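Search this site Search Enter keywords Go

Fetulby Workshop: looking after the tray-picking cell
Questions we are asked most often
Last updated March 31, 2020

What does the cell do?
It picks small blocks and soft items out of a red plastic tray. The arm carries a two-finger gripper with a lit pad on each finger and a small camera at the wrist. The controller runs Bredora, and the setup files are kept under the project name Lapiņa.

How often do the finger pads need cleaning?
Every 25 hours of running. Switch the pads off, wipe each face with a dry lint-free cloth, then switch them on again and look for dull spots. Do not use alcohol. It clouds the surface and the pad then has to be replaced.

What should be in the tray when I check the fingers?
Use at least one dark item and one bright one. Open the fingers, bring the wrist over the tray and check that both pads show in the camera view, one on each side.

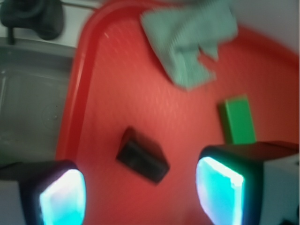
Fingers open over the tray, with a black block between them and a green block to the right.

One pad looks brighter than the other. Is it faulty?
Probably not. The camera does not see both pads at the same angle. Swap the two pad leads at the connector -- if the dim side moves with the lead, change the lead. If it stays put, change the pad.

When are the pads replaced?
At 2,000 hours, or sooner if the surface is torn. Always fit them as a pair and run the zero routine afterwards. Old pads go back to Sindusetti in the box the new ones came in.

How do I set the exposure on the wrist camera?
Lock it. Automatic exposure hunts whenever the lit pads move against the red tray. Start at 6 ms with the gain at its lowest setting and raise the gain only if dark items are lost. The settings we used before February were longer and gave too much blur on fast moves.

What about close approaches?
Run them at slow speed after any work on the wrist. Near the tray the red can fill most of the camera view, and it is hard to judge distance from that alone. Keep a hand by the stop button and watch the arm itself.

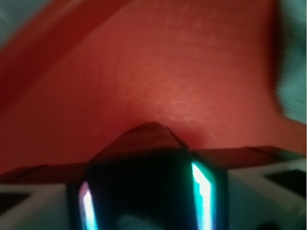 Can I change a finger without recalibrating the camera?
Only the fingers need to be zeroed, as long as the camera bracket has not been loosened. If it has, run the full camera routine before the cell goes back to work.

Where is the error log?
On the controller, under Service, then History. Code 93 means a pad has stopped replying -- check the connector at the wrist first, then the cable along the forearm.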